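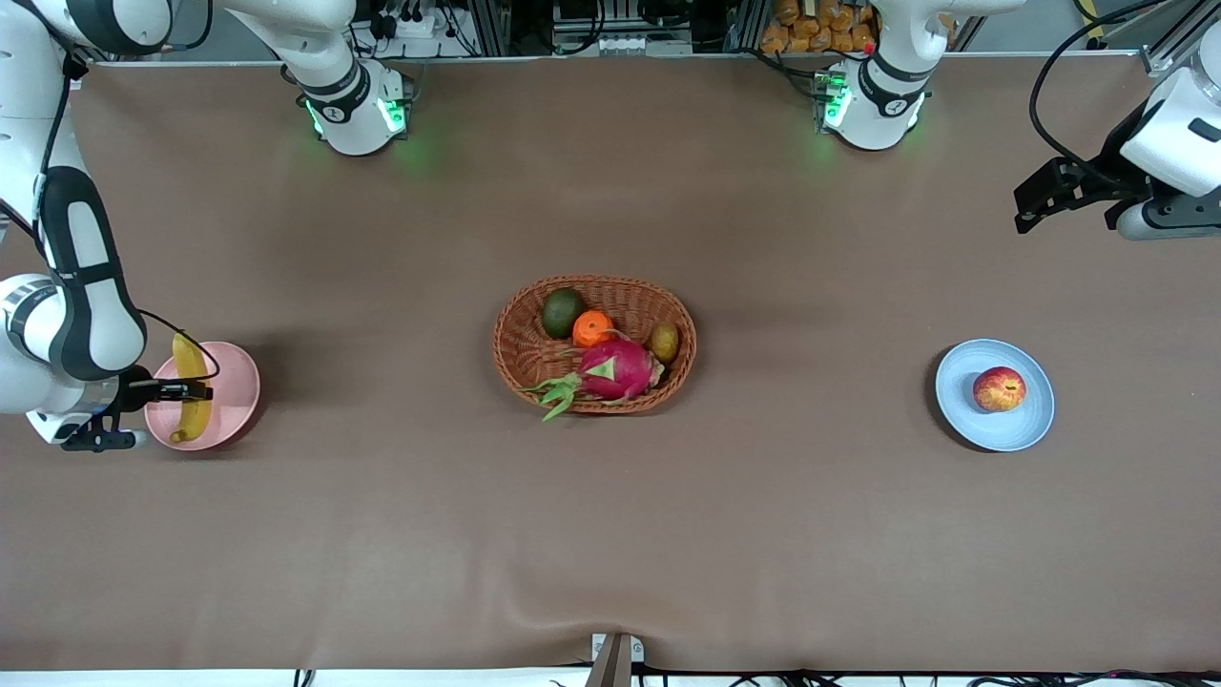

What has the grant paid for in this reporting period?
Fresh fruit for the shared tables at the Dustuvau day center, serving dishes and table linen, and the hours of one part-time kitchen assistant.

Progress report, October to March
Submitted by Lorena Gaete, Program Manager

1. Fruit service
The service opened in October and now runs each afternoon at 3:00. Enrollment stands at 68 members. In total, 148 fruit orders were placed with our supplier, Aoun, of which seven were delivered late. Bananas and apples remain the standing items. Avocado, kiwi, tangerine and dragon fruit were added at members' request, and dragon fruit will be kept as an occasional purchase on account of its price.

2. Dishes and linen
Fruit is set out in separate containers, among them a wicker basket, a pink bowl and a light blue plate. Members with low vision had reported difficulty telling white dishes from a white table. The brown tablecloth and the colored dishes were chosen in response, following advice from Suha Bataineh, occupational therapist. The cloth wrinkles after laundering and a second one is requested under the existing linen budget.

3. Staffing
Tadeo Carrasco was appointed kitchen assistant in November. He completed the food handling course in January.

4. Matters outstanding
The storage cabinet ordered from Vernex has not been delivered. The supplier has given May as the revised date. Unspent funds under this heading are carried forward with the agreement of Danylo Kushnir.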